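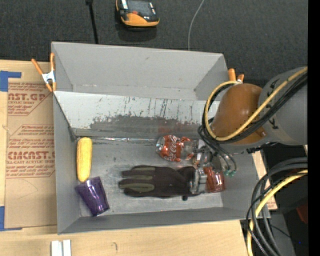 From: Osvaldo Moura
To: Skirnum Street cleanup list
Subject: Re: what goes in the gray bin?

Hi all,

Answering on the list because two other people wrote to me off-list with the same question.

> On the October pickup our crew ended up with one big gray bin and no
> labels on anything. We had food, cans, plastic cups and at least one
> work glove all in together by the time we got back to the Kancombe lot.
> Does it matter? Somebody told me it all gets sorted again anyway, and
> somebody else told me a single can with soda in it ruins the load.
> Also, are we supposed to crush the cans or not?
>
> Pat, Stodley end

It matters some, but a mixed bin can be fixed on a table in 15 minutes. Please don't tip it on the ground. Leave everything in the bin and take things out one kind at a time, starting with whatever is biggest.

Going by what usually turns up:

Food. Corn, apple cores, bread, anything that would rot. This goes in the green pail with the lid. A whole ear of corn is fine, you don't need to break it up. If it still has the husk on, leave it on. Plastic corn from the play kitchens turned up twice last year, so give it a squeeze first.

Cans. Soda cans go in the clear bags. Empty them out before they go in. Dented or crushed is fine for us, the Honorato yard pays by weight and takes them either way. Don't spend time flattening them. What they don't want is cans with something stuffed inside.

Cups. The hard plastic tumblers, the colored see-through kind with the flat sides, are not recycling here even when there's a number on the bottom. If they aren't cracked, put them in the wash tub and we'll reuse them at the fall supper. Cracked ones are trash. Thin throwaway cups are trash too.

Gloves. Work gloves are nearly always ours. Set them on the shelf by the door, singles included. We have a box of singles and we do match them up – I got 3 pairs out of it last month. Only throw one out if the palm or a finger has gone through. Check the fingers for glass before you put a hand in.

On the bins themselves: the big gray ones are scratched and stained on the inside and they're going to stay that way. I've had a couple of messages asking if they should be scrubbed back to clean metal. No. Rinse, wipe, leave upside down to dry. Dark marks that don't come off with a rag can stay.

We have 34 of the small labels left from the spring and I'll put a set in each truck. If your crew has only one bin, use it for everything and sort when you get back, the same as Pat's crew did. Please don't leave a mixed one overnight with food in it. We had ants in the shed for most of the summer.

One open question from me. Honorato will send someone to collect if we have 60 pounds of cans at a time, and we've never reached that. Would the Stodley and Kancombe ends be willing to store theirs together? It would mean giving up the corner by the hose. Reply to the list, please, so I'm not copying things back and forth.

Osvaldo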